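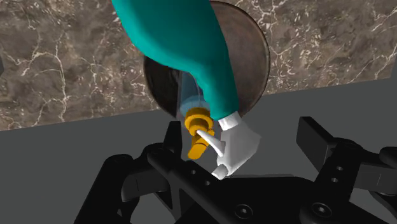 Skultura will publish a new illustrated collection of northern folk tales in October, the small press said this month. The book, titled The Salt Door, gathers 57 stories for readers aged eight and up, many of them set on the coast near Nedthorpe.

The stories were first printed in 2 slim paperbacks that have been out of print for years. For the new edition they have been put back in the order the tellers used, starting with the sea stories and ending with the ones told at midwinter. A few spellings have been updated. The longest tale, about a ferryman's daughter who trades her voice for a boat, runs to more than 40 pages and has its own map.

Zodard is printing the hardcover, which has a cloth spine and a ribbon marker. A limited run of 1000 copies will come in a slipcase, and those will be sold only through the publisher and the Van Dijk bookshop in Nedthorpe. The regular hardcover will be in stores the same week.

Van Dijk is taking orders for both editions now. The shop will also hold an evening reading in October, starting at 5, with three of the shorter tales read aloud. Entry is free, but seats have to be reserved at the counter.

A paperback is planned for next spring.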